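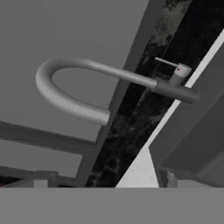
*Gooseneck kitchen mixer, single lever on top of the body.*

# Rollura cartridge puller and seal kit

Reviewed by Conceição Carvalho, Illirville

The Rollura kit is sold for servicing single-lever mixers with ceramic disc cartridges. It consists of a puller, a thin-wall socket for the retaining nut, two hex keys, a nylon descaling brush and a compartment box of O-rings and seats. The box label gives 101 pieces, which includes every O-ring. List price is $125. I bought mine at full price through a trade counter and have used it on kitchen, laundry and basin mixers over the winter.

## Puller

The puller is a steel bridge with a central threaded rod and two interchangeable claws. The bridge feet sit on the rim of the mixer body and the claw engages the lip of the cartridge. Turning the T-handle draws the cartridge straight up. The feet have replaceable rubber pads, and so far they haven't marked chrome or brushed nickel. I wouldn't use them bare on matt black. A single layer of cloth tape on the rim is enough there.

The thread is fine enough to give good control. On a laundry mixer with heavy scale the rod took a noticeable load before the cartridge released, and neither the claw nor the bridge deflected. The T-handle is short and becomes uncomfortable under that sort of load. A hex on the end of the rod would have allowed a ratchet to be used.

Maximum travel is 50 mm. That clears any standard domestic cartridge I have come across. Long-stem commercial units need the claw reset partway through, which is slow but causes no other trouble.

## Socket

The socket is deep and thin in the wall, with flats for a spanner. Fit on the nut is close. On the Memurov basin mixer in my own bathroom, a generic socket had always rocked slightly and rounded the corners of the brass, and the Rollura one seated fully.

The drive is a plain spanner flat with no square drive hole. I regard this as a fault. Torque on a cartridge nut matters: too loose and the cartridge weeps at the base, too tight and the lever goes stiff and the discs wear early. With no square drive there is no straightforward way to use a torque wrench, and the instruction sheet says only "firm". I tighten by hand until the nut stops, check the lever action with the water on, then adjust in small steps.

## Seals

The O-rings come in EPDM and nitrile, in separate trays. EPDM is the right choice for potable water, and the nitrile rings appear to have been included to raise the piece count. The tray lids aren't gasketed and the small sizes migrate between compartments if the box is carried on its side. After the second time I sorted them, I put the smallest sizes in a zip bag.

Sizes are printed on a card inside the lid as inside diameter and section, in millimetres only. That suits most mixers sold here. Some older imported spout seals fall between sizes. For those, measure the groove as well as the old ring, as a ring that has been compressed for years will have taken a set and will read flat.

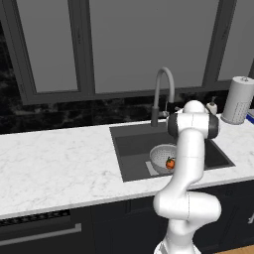
Spout seals are the more common job in kitchens. A swivel spout is moved many times a day, and the lower ring usually goes first. The sign is water collecting at the base of the spout while the tap is running, stopping soon after it is shut off. A drip from the outlet with the lever closed is a cartridge fault and new spout rings won't change it. The instruction sheet has a fault table that covers this distinction properly, and it's the best part of the printed material.

The silicone grease supplied is a single small sachet. It will do one mixer with care. The sheet doesn't state whether it is approved for potable water, so I left it in the box and used a tube that is.

## Compared with the Ghaffari

The Ghaffari puller is the obvious alternative. It uses a sliding collar in place of the bridge and grips the cartridge stem.

| | Rollura | Ghaffari |
|---|---|---|
| Grip point | Cartridge lip | Stem |
| Reaction point | Body rim | Body rim |
| Seals included | Yes | No |
| Nut socket | Spanner flats | Square drive |
| Works with broken stem | Yes | No |
| Storage | Rigid case | Pouch |

Gripping by the stem is quicker on a clean cartridge. On a seized one it tends to pull the stem out of the housing and leave the rest behind, after which the Ghaffari has nothing to hold. The Rollura claw still works in that state. For scaled-up hot water areas I consider this the deciding point.

The Ghaffari has the better socket by a clear margin. I now keep its socket in the Rollura case, where it fits the brush slot.

## Procedure notes

A few items missing from the instruction sheet:

- Isolate hot and cold separately and open the lever at mid position to relieve pressure before loosening the nut.
- Put the plug in the sink. Lever grub screws are small.
- Note the cartridge orientation before lifting. Most have locating pins, but some will seat the wrong way round and reverse hot and cold.
- Wipe the seat in the body with a lint-free cloth. The nylon brush is fine for the bore and too coarse for the sealing face.
- Remove the aerator before restoring supply, flush, then refit it.

## Faults and service

One claw arrived with a burr on the inside edge. It dressed out with a fine file. I emailed the distributor on a Wednesday asking whether claws were available as spares and received a part number the following day, with no comment on the burr. Pads and claws can be ordered individually. The rod can't.

The case latches are light plastic and one has already whitened at the hinge.

## Assessment

The puller is well made and handles seized and broken cartridges that the usual pliers won't. The socket is accurate but limited by its drive, the EPDM seals are useful and the nitrile ones are padding. At $125 it is hard to justify for one leaking kitchen mixer, where a plumber's call-out would be of the same order and includes the labour. For a property manager or anyone looking after several older mixers on hard water, it's reasonable value. Buy potable-grade silicone grease separately.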